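Open Day at Clevcombe: Folding Tables, Sofas and a Lot of Cloth

We drove over from Rendale on 5th June for the open day at Clevcombe, the housewares and furniture place just past Prastemthorpe. It took 40 minutes with one stop for gas. Parking is behind the main building and it was free. You sign in at a desk by the side door, get a paper badge, and then you can go through the rooms in any order you like.

There are five rooms open to visitors. The first is offices and a wall of old catalogs, and we didn't stay long. The second has the dining chairs. I sat in several. The ones with the curved backs are better than they look on paper, though the seats are a little short for a tall person.

Most of my time went to the rooms set up like parts of a house, where the folding tables and household linens are shown in use. I was there mainly for the tables. We have people over every November and our old one has a bad hinge. The square one has a pale plastic top with a diamond grid pattern pressed into it, faint enough that you could write a letter on it without a mat. It has white metal legs with small black feet, and it stood on a grey and white marble tile floor next to a dark green leather sofa. A brown cloth was out on top for the folding part of the day.

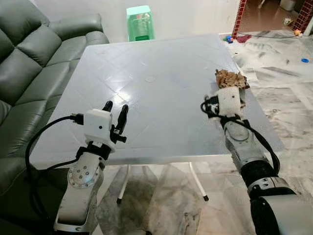 Reinhold Ehlers said the thing to check on any plastic-topped table is how well the finish holds up to hot dishes, and that he would put a trivet under everything no matter what the label says. He also thought a cloth on a glossy top slides too easily and ought to have a felt pad under it. I asked which pad. Any cheap one, he said, cut a little smaller than the top.

The square table was $79 on the open day list. A longer one was also offered, but it would not fit in our car with the seats up, so I didn't write down the price.

Lunch was in a tent run by Mohamedi, a caterer from town. I had the lentil soup and flatbread for $7. The line moved slowly between noon and one. Go early or wait until the afternoon.

The last room was seconds and ends of rolls, mostly curtain fabric and some upholstery leather in small pieces. Prices were written on masking tape. I bought two lengths of plain cotton for napkins and a bag of chair glides. The register there takes cards, but the one in the chair room was cash only.

We left a little after three. I put my name down for the square table, and they will call when the next delivery comes in.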